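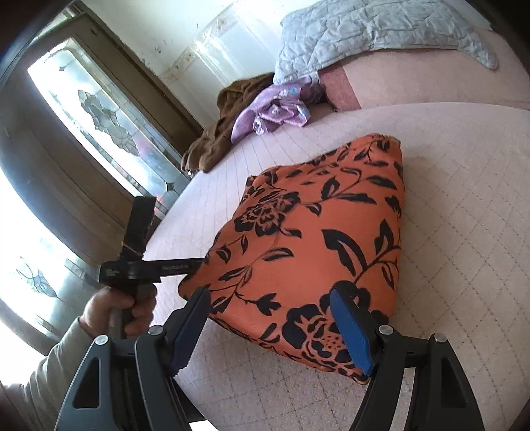

Walczak

Section 2. Setting up rooms, rates and the arrivals list in Briseo

Updated June 13, 2023. Old screenshots removed, the menus moved.

For guesthouses and small hotels coming onto the Stosia visitor network. Do Section 1 first (account, password, tax number). If you skipped it the Rooms tab is gray and nothing below will work.

Have ready: your license number, room list, last season's prices, the Kudar payment code from your welcome email. Laptop preferred. Phone works but the rate table is a pain on a small screen.

Adding rooms

1. Log in. Left menu, Property, then Rooms.

2. Press Add room. Type the name the way you want guests to see it. "Garden Double" fine. "Rm 4 new bed" not fine, it goes straight onto the confirmation email.

3. Set Sleeps to the number of people you'd really put in there. Sofa beds go under Extra, not Sleeps.

4. Pick the bed type. If you can switch between twin and double, tick Flexible and leave the rest.

5. Save. Every room separately. There is no save all button, we have asked.

Note: identical rooms can be entered once with a quantity. Only do this if they are really identical. One has a balcony and the other doesn't? Two entries.

CAUTION: Do not delete a room that has future bookings. Use Hide. Deleting drops the bookings off the calendar but the guest still has a confirmation, and will turn up with it.

Rates

6. Property, Rates, New table. You get a blank low season and a blank high season. Rename them if you like.

7. Enter the season dates. They can't overlap. If they do you get a red bar and no explanation, so check the last day of one against the first day of the next.

8. Enter the nightly price per room, tax included. The city visitor charge is added by the system at checkout. Don't add it yourself or guests pay it twice.

9. Minimum stay. Leave blank for one night.

10. Breakfast: Included, Extra or None. If Extra, price per person per day.

11. Press Preview before Publish. Read it like a guest would. Most of the calls we get in high season are a missing zero.

Note: low season closes out in November for most members. If you stay open through the winter, extend the low table or the calendar shows you as closed. It does not warn you.

Linking payments

12. Settings, Payments, Add provider. Choose Kudar.

13. Paste the code from the welcome email. No spaces at the end. Copying from a phone nearly always adds one.

14. Wait for the green dot. Can take up to 60 minutes. Don't paste the code again while you wait, it starts the clock over.

15. Set your deposit. Percentage or first night, either one. Guests see it before they give card details.

If the dot is still gray after the hour: log out, log in, look again. Still gray, message support with your license number. Not your card number. Please.

CAUTION: Test bookings made with a real card are real charges. Use the Test mode switch at the top right and turn it off when you're done. Listings left in test mode look normal to you and invisible to everybody else.

Cancelation rules

16. Property, Policies. Choose Flexible, Standard or Strict. The text guests get is shown underneath. You can't edit it, only swap.

17. Groups have there own rule. Anything over 9 guests on one booking comes in as a request, not a confirmed stay. You have to accept or decline it by hand, under Requests.

Note: changing the policy only touches new bookings. Older ones keep what the guest agreed to.

Arrivals list

18. Front desk, Arrivals, Turn on.

19. Choose when the daily list gets emailed. Evening before is best for housekeeping. Morning of works too if you have a small place.

20. Add a second email if someone else covers the desk.

21. Tick Print friendly if you want it on paper. Long lists run to a second page and the header doesn't repeat, known problem.

Guest registration details (passport or ID, home country) are filled in by the guest before arrival if they open the link. Plenty don't. Keep the paper form at the desk and type it in the same day.

Before you go live

Rooms saved, none showing a yellow triangle.
Rates published, not just saved.
Payment dot green.
Test mode off.
Policy picked.
At least one photo per room. Landscape shape, the upright ones get chopped.

Then Property, Status, Go live. Listing shows up on the Stosia site overnight.

Error messages you may see

Error 52: season dates overlap, or a gap of one day between them. Back to step 7.
"Provider not found": wrong code or a stray space. Step 13.
"Room in use": you tried to delete a room with bookings. Use Hide.
Blank white page: refresh. If it stays blank try a diffrent browser.

Section 3 covers linking your calendar to outside booking sites. Don't start it until the listing has been live for one full day.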